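Last updated: June

We use cookies to remember your settings and to keep you signed in. By staying on this page you agree to this. Manage choices

Loltstead Community Help > Work and Jobs > Kitchens and catering

Our kitchen is getting a two-armed robot for the steamed bun station. What changes for the crew?

Posted by rutis_morning_crew

Hi all! I work the early shift at a staff canteen out at Rutis. We do breakfast and a hot lunch, and steamed buns are a big part of both. Management told us last month that a robot with two arms is coming to the bun station, and I have to say I'm pretty excited. I've been lifting hot lids since before my daughter could walk and I would love to hand that job over to something that doesn't have skin!

But there are eight of us and not everybody feels the way I do. A couple of people think hours will get cut. One of the older cooks is worried he'll end up watching a machine all day. The supervisor is nice but can't answer much yet, she only knows the model will do lids, plating and putting things back.

So if you already work next to one of these, what did your day look like afterward? Did you get trained properly? Did you have to move your whole station around? And did anyone lose shifts? I want to go into the meeting with something better than "it'll be fine."

Nelu Munteanu

Congratulations, you're going to have fun with this. I'm at the Ríos kitchen and we've had ours at the steamer since winter. I'll tell you how it went with us, good and bad.

Nobody lost shifts, but the shifts did change shape. We used to have two people on steaming from 5 a.m. and now there's one person who loads, checks and looks after the arms, and the other one went to dough and fillings. That second job is better, in my opinion. We make three fillings now where we used to make one, and the line notices! Get it in writing before the thing arrives, though. Our manager promised the extra person would stay in the kitchen and he kept his word, but we only had his word.

The station has to be laid out the way the robot learned it. For us that means lid on the left, steamer in the middle, plate on the right, and nothing else on that table. No towels, no coffee, no phone. This was the hardest part for the crew by a mile, because every cook has their own way of setting up and suddenly there's one way. We argued for two weeks and then put tape on the shelf where your own stuff goes.
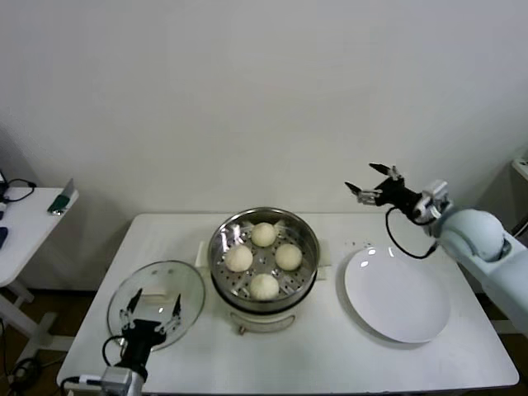
Consuelo Castaño wrote in to say that the fixed layout was what her own crew at Brimow complained about most, and that they got past it by letting the cooks pick the layout first, before any training was done on the arms. Ask for that, she said, and ask early, while the answer can still be yes.

Wish we'd thought of it! Ours was decided by somebody left-handed who has never worked a breakfast.

A few more things from our side. It is slower than you. Much slower at first, then only a bit slower. Small batches suit it, four buns at a time is a nice comfortable load, and for the big rush we still do it by hand with the large steamers. So your old skills don't go anywhere. Tell your older cook that he's going to be the one who knows whether the buns are done, and the arms are going to be the ones who wait for him. Ours leans on the counter and says "go" like he's starting a race.

Training was half a day with the installer and it should have been longer. Ask for a second visit after you've used it for a while, when you know what your questions are. Make sure everybody on the crew practices the stop button, including the dishwashers and whoever covers on holidays. And find out who wipes the grippers down and when. With us it fell to whoever was closing, without any extra minutes on the schedule, until we brought it up.

The steam burns on my forearms have healed and I haven't added any. I could write 1000 more words about that alone. Good luck at the meeting!

dumpling_dan

we have one. its ok. drops a bun sometimes. keep a spare plate near by but not ON the table or it gets confused

Consuelo Castaño

Nelu passed along my main point already, so I'll just add to it. Bring up pay. If one person is now cooking and also running a machine, that's a new duty, and at Brimow it took us some 8 months to get it recognized because we were all so busy being thrilled with the thing. And I was as thrilled as anybody! I still am. I come in, the room is quiet, I fill the steamer, and I have both hands free to get the soup going while the lid comes off by itself.

Also ask how long the service contract runs. Ours goes to 2039, which made the whole crew laugh, but it did tell us the company plans on keeping the kitchen open, and that calmed people down more than any speech did.

Let us know how the meeting goes, and what your older cook thinks after his first morning with it.

Get new answers from Work and Jobs in your inbox. Enter your email to sign up. Unsubscribe at any time.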